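Shared workshop releases plans for hand-held gripper tool

Burkora, 1/20/18 – The Burkora shared workshop has released the drawings and parts list for a two-finger gripper tool which is held and moved by hand and carries its own camera. The design, named Kurilico, was developed by members at the workshop's evening build sessions, which began in November.

The release covers the finger blocks, the mounts and the camera bracket. Finger blocks are 3D-printed at 80 per cent infill and fixed through round holes, so a worn pair can be changed without taking the mount apart. Maximum opening between the inner faces is 87 mm. Total parts cost, without the camera, is £108.

Bench work is carried out on a pale wooden tabletop. Each session starts with the fingers open over clear wood, and the camera exposure is set at that point.

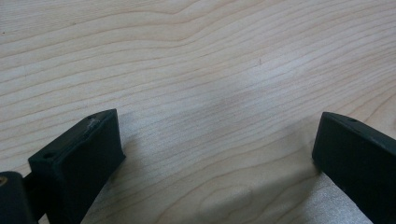 Glenys Tipoki asked whether the finger faces should be lined with rubber before any more parts are printed. The release leaves the faces plain. A lined version has been drawn but will not be issued until it has completed the same cycle test as the standard finger, set at 2,000 open-and-close movements.

The current task set deals with packaged goods and thin-walled containers. Foil sachets are stood on edge in a white plastic tray with a loop handle, and the operator approaches the tray wall from the side. Foil is a difficult material for the camera – highlights shift with small changes of wrist angle – and the notes recommend diffuse overhead light.

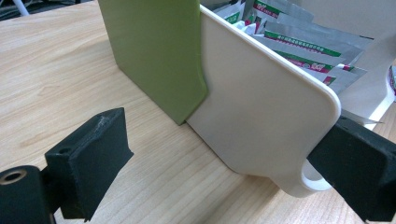

Daithí Kinsella would prefer a narrower fingertip for this kind of work, and has put forward a tapered block that uses the existing hole spacing. The proposal is open for comment until the next build session.

Files are supplied in metric dimensions only. Builders who change the hole spacing are asked to record the change on the drawing and return a copy to the workshop.

Contact: Danuta Zalewska, Kurilico build group, Burkora shared workshop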